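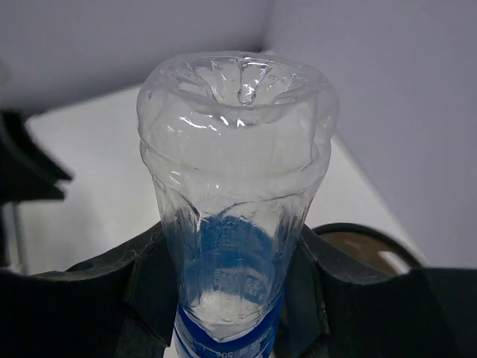
Tag der offenen Tür in der Abfüllung Losholm

29.09.2019

Die Mineralwasserabfüllung in Losholm öffnet zweimal im Jahr für Besucher, im Mai und im Herbst. Wir sind mit dem Bus aus Tukarlow gekommen, die Haltestelle liegt direkt am Werkstor. Der Eintritt kostet 5 Euro, Kinder zahlen nichts.

Der Rundgang beginnt am Brunnenhaus. Das Wasser kommt aus 239 Metern Tiefe und läuft über zwei Leitungen in die Halle. Am Probierhahn schmeckt es deutlich nach Eisen, das wird vor dem Abfüllen entfernt. Danach geht es auf eine Galerie über der Linie für Pfandflaschen. Dort ist es laut, Ohrstöpsel liegen am Eingang aus. Von der Führung haben wir an dieser Stelle wenig verstanden.

Besser war das kleine Museum im alten Kesselhaus mit Etiketten, Holzkästen und einem Lieferwagen der früheren Brauerei Jalov. Für den Wagen sollte man Zeit einplanen, man darf sich hineinsetzen.

In der Kantine gab es Kartoffelsuppe und Pflaumenkuchen. Der letzte Bus zurück fährt um kurz nach fünf.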